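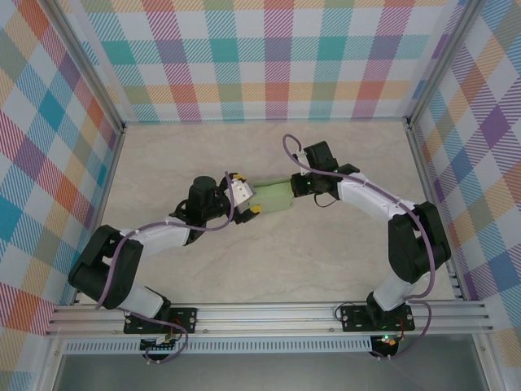 Notebooks > Istholm shop > June > Plaid walls, marble top, green block

June, started 8:40 am

The plaid is up! All three walls of the enclosure are covered and I'm so much happier with it than I thought I'd be when Graça first unrolled the stuff on the floor. Teal, purple, orange, pink, yellow and green, all of it over white, and in pastels soft enough that it doesn't shout. I had expected a picnic. It's closer to a nice old bathrobe, and I mean that as praise.

Picking up from the last entry, where I left off with the walls bare and the pattern still undecided. Ermelinda wanted something with big shapes, Ximeng wanted small shapes, and I wanted stripes. Plaid settled it in my favor, mostly, though Ximeng points out that where stripes cross you get plenty of small squares, so we're both claiming the win.

Hanging it

We did the back wall first and then the two sides. Next time I'd still do it in that order. With the back done you have something to match to on either hand, and you can stand off and squint before you commit.

Things I want to remember:

Mark a true vertical on the wall before anything goes near it. Plaid is merciless about this. A plain color can lean a little and get away with it, but with stripes running both ways your eye goes right to any drift.

Cut long and trim in place. I cut the first side piece to the exact measurement like a fool and it came up short at the bottom. That one is now scrap (good scrap, see the end).

Smooth from the middle outward, slowly. Graça used the edge of a folded towel and it beat every tool in the drawer. Simão tried a ruler and left a crease, then got the crease out again by going back over it with his palm for a long, patient while.

Corners are the hard part. I spent more time on the two back corners than on everything else together. Choose one stripe to follow around the corner and let the others do what they like. I followed a teal one.

Total time for the walls was six hours across two sittings, with a lunch in the middle that got out of hand because Elsa had brought rye bread.

The tabletop

The beige marble pattern stays. I had it on my list to replace and I've crossed that off. Against the bare walls it looked drab, a bit like a hotel lobby, and now with all that color going on above it the beige is exactly the calm thing you want down there. It also makes a lovely ground for anything green, more on that below.

Wiped it down twice. Warm water and a drop of dish soap, then plain water. Ermelinda thought she'd found a stain near the back and worked at it for a good while before deciding it was one of the veins in the marble pattern. I would have done the same, the pattern is pretty convincing if you have your nose right up to it.

Please don't cut on this top. Use the board. I say this to myself as much as to anyone.

The green block

Varkar is the name we've given the pale green rectangular one, after a long debate, and Mota is the smaller one that is still on the shelf. Today was all Varkar. The job is carrying it level, one end held on the left and the other on the right, over the middle of the table. It sounds like nothing and I could watch it all day.

What I like about this block is how easy it is to read. It's long enough that the slightest tilt shows. Hold a small cube off level and you have to go looking for the error, but a long piece spanning a gap tells you from across the room. And the plaid helps a lot with that, which I hadn't planned on at all! There's always a horizontal stripe somewhere behind the block to sight along. I'd been meaning to stick a level line on the back wall and now I don't see the need.

The color was my one worry. There's green in the plaid too, and I thought the block might get lost. From where I usually stand it reads fine. Ximeng says it gets a little less clear from low down, with more of the wall behind it and less of the table. Fair point. I'd like to try it again with the lamp moved before we go mixing paint.

Notes on grip, for whoever does the next round: take it at the ends. Four of this afternoon's tries were started with the hold too far in toward the middle, and with both sides in close the block gets fussy and wants to rock. Out at the ends it sits quiet. Elsa compared it to carrying a couch with someone, where you'd never both grab the middle cushion.

Before each try, wipe the ends of the block with a dry cloth. Fingerprints show more on that pale green than I'd have guessed.

Left to do

Trim the loose bit of plaid at the front of the left side, if it's still loose tomorrow. I pressed it back and it may have taken.

Ask the people at Flirnex whether they can supply more of the same pattern. We have enough left for patches and no more. If they've run out, buy the nearest match and keep it for the sides, never the back.

Get Mota down from the shelf and see how it looks on the beige. I suspect it'll need a darker color.

Move the lamp, look at Varkar from low down, write up what Ximeng sees.

Scrap from the side wall piece: Simão has asked for it to cover this notebook. Yes! I've cut it to size and left it under the heavy dictionary to flatten. There's a strip over too, if anyone wants a bookmark. I've already taken the bit with the most orange.

Stopped at 5:15 pm. Swept up, offcuts in the bin by the sink, knife back in its sleeve, cutting board leaning by the door to go home with Graça, who needs it for her own kitchen shelves.

Istholm shop notebooks | Contact the notebook keeper | Back to top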